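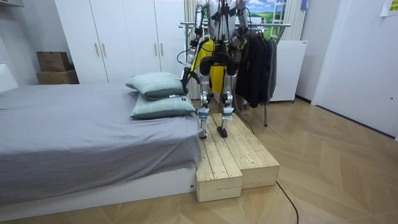
卧室现状。床、枕头、松木踏台、挂衣杆,还有那件黄的。

二月做的决定:把卧室里的一个大衣柜送走,换成一根挂衣杆。朋友们的反应分两种,一种说好羡慕,一种说你会后悔的。后来我发现说好羡慕的那几位家里都有衣柜。

先交代背景。房间不大,床靠左,原来的衣柜靠右,中间那条过道我得侧着身子走。侧身走了几年,我一直以为自己胖了,量完才知道过道只有正常过道的一半多一点。所以其实也可能是我胖了,两件事不冲突。

衣柜是上一个房东留下的,牌子叫 Disstead,门合不严,半夜会自己慢慢打开,声音拖得特别长。搬进来头一个月我每次都醒,后来习惯了,翻个身跟它说一句“关上”。它当然不关。

挂了二手,标价 600,写“自提”。来问的人里,有问能不能送上楼的,有问能不能只要门的,有问我为什么卖的。最后这位聊了四十分钟,聊到他跟他妈的关系,没买。

最后是 Kulsoom Virk 来搬的,住隔壁楼,我们之前唯一的交情是帮对方收过快递。她看了一眼说,这个门会自己开吧。我说会。她说那正好,她家猫喜欢。一分钱没收,我还倒贴了一卷胶带。

衣柜搬走以后,墙上露出来一块颜色跟别处不一样的长方形,比衣柜本身还像衣柜。我盯着看了两天,决定把挂衣杆放过去挡一下。对,这就是我全部的设计思路。

挂衣杆是镀铬的,Stevlow 家的基础款,129 块。商品页面写“三分钟轻松组装”。我用了一个晚上,外加一通打给我弟的电话。我弟说你把横杆装反了。我说横杆哪有正反。他说有。

装完多出来一颗螺丝。客服回复:亲,多的是备用件。我又翻了一遍说明书,备件那栏是空的。螺丝现在在厨房抽屉里,跟它的历代前辈住在一起。

然后往上挂衣服。衣柜有一个非常大的优点,我之前从没感谢过它:它有门。门一关,你可以相信自己是一个穿衣风格丰富的人。

挂出来一看,黑的,炭灰的,黑的,没那么黑的黑。像某个乐队的后台,这个乐队还不怎么红。

我有一条裤子找了一整个冬天,以为丢了,又买了一条一样的。上杆那天它们团聚了。顺便说一句,两条都不太合身。

按颜色排过一次,分不出来。按长短排过一次,两天就乱了。按“穿过一次但还不用洗”和“干净”排过一次,这个体系最后是靠闻的,我就不展开了。

接下来说那件黄的。

黄的那件是我在一次打折里买的,店名叫 Dervishi,当时的心理活动是“人生需要一点亮色”。付款以后走出店门,在太阳底下打开袋子看了一眼,觉得人生也没有那么需要。

吊牌留到了过退货期限的第二天才剪。这种事我好像每次都能算得很准。

以前它住在衣柜最里面,一年见一次。现在它挂在杆上,每天早上睁眼第一个看见的就是它。屋里别的东西都灰灰绿绿黑黑的,就它一个在那儿喊。

来过的人没有一个不提它。房东来看水管,蹲着进去,站起来说的第一句话是:你这件颜色挺好。水管的事是第二句。

有人在评论里问黄的到底是什么款式,外套还是裙子。保密。等我哪天真穿出门了再公布,目前的进度是穿到过门口,拿了外卖。

说说床。白床架,灰床单。床单是这间屋子里唯一一样我买完没后悔的东西,灰得很稳重,什么都不显,掉根头发也要找半天。

我对铺床这件事有一种跟别处完全不匹配的较真。碗可以放到明天洗,床单必须抻平。我妈视频的时候只看得到床这一角,她一直以为我过得井井有条。

床单买大了一号,边上会垂下来盖住一截床架。网上管这个叫“慵懒感”。我管这个叫没看尺寸。

枕头是一对,浅鼠尾草绿,带很淡的格子,淡到我买回来用了一阵才发现有格子。当时下单选的明明是“雾灰”,客服说显示器不同会有色差。我换了三个屏幕看,它在每个屏幕上都是灰的,只在我家是绿的。

懒得退。绿就绿吧。然后开始有人夸我会搭配,说灰配绿高级。谢谢,我练了很久。

枕头角上有个小白标,一直没剪。小时候我奶奶说标不能剪,剪了坏了没处换。她这辈子有没有拿着标去换过任何东西,我们家没人敢问。

枕头的用法也有一点说明。我睡觉只用一个,另一个是拿来靠着看手机的。白天两个摞在一起往床边一推,等于告诉自己:今天不躺了。一般能坚持到下午两点。

偶尔摞歪了会滑下去,掉在踏台上。踏台这东西终于要讲了,前面一直没讲是因为它来路有点丢人。

踏台是我在一个木工体验课上做的,松木,没上漆,就是木头原来的样子。报名的时候海报上画的是一把非常漂亮的椅子。第一节课老师看了我锯的那条边,说,咱们做个台子吧。

老师叫 Dineo,脾气特别好,从头到尾没有说过一句重话,只是在我拿电钻的时候会站得稍微远一点。

他原话是:“台子好,台子站得住就是好台子。”我觉得这是我在所有课程里得到过的最诚恳的降级。

材料费加课时费算下来,够我在网上买好几个踏台,人家还包邮,还圆角。我这个的优点是每一条边我都认识。

带回家的那天我抱着它坐公交,旁边一位阿姨看了一路,下车前问我多少钱买的。我报了个低价。她说买贵了。

当初跟自己说的是放床边当脚踏,上下床方便。我的床并不高,上下床从来没有不方便过。

它现在的正式职务是踏台,兼职是床头柜、书架、临时工作台、衣服中转站。上面放过水杯,留了一个圈。没上漆的松木什么都记得。

Dineo 后来发消息问我有没有上木蜡油。我说快了。这条消息的时间我就不截图了。

木蜡油其实买了,在厨房抽屉里,跟那颗螺丝一起。

回到挂衣杆。很多人问落灰怎么办。答案是会落。黑衣服挂在外面,灰落得尤其坦荡。我买了一个粘毛滚筒,26 块,目前是全家利用率最高的电器,虽然它不用电。

还有人问会不会晃。会,一点点。取中间的衣服不晃,取两头的晃,所以我现在主要穿中间的衣服。两头的那几件正在慢慢变成新的“衣柜最里面”。

还有一个副作用没人提醒过我:少了一个衣柜顶。衣柜顶上原来有什么呢,有一床被子、一个不知道装什么的鞋盒、一台坏掉的加湿器、一卷圣诞灯。这些东西现在分布在全屋各处,像一次搬家搬到一半。

鞋盒我打开了,里面是另一台手机的包装盒,包装盒里是说明书,没有手机。我又原样盖了回去。

加湿器我以为坏了,插上电又好了。两天以后又坏了。它可能只是想跟我打个招呼。

床底倒是塞得下被子。塞的时候从里面扫出来一只袜子,单只,灰色。我把家里所有单只灰袜子拿来比了一遍,一个都配不上。现在家里又多了一只单只灰袜子。

有网友建议我买个布罩把挂衣杆罩起来,防尘又整齐。我去看了,罩上以后四四方方,前面一条拉链当门。那不就是衣柜吗。

收藏了,等降价。

过道现在可以正着走了,这是真的舒服。就是踏台刚好在床和杆之间,晚上起夜脚趾头会去跟它确认一下位置。认识每一条边,我说过的。

再汇报一下前任衣柜。Kulsoom 发来语音,说猫已经住进去了,每天半夜门一开,猫准时出来要吃的。她问我以前是怎么睡着的。我教了她那句“关上”。

她说没用。我说是没用,但你会慢慢习惯跟它说话。

过了一会儿她又问,要不要搬回去。我看了看这块墙,看了看杆,看了看黄的那件。我说让我考虑一下,先让猫住着。

更新:评论区有人认出了那件黄的,说她也有一件,也是打折那次买的,也没穿过。我们约好找一天一起穿出去。目前双方都在等天气,她等凉快一点,我等热一点。

更新二:布罩降价了,降了两块。没买。还在看。

更新三:问踏台链接的朋友,没有链接。问 Dineo 那个课的,可以私信我,椅子名额很紧张,台子名额很多。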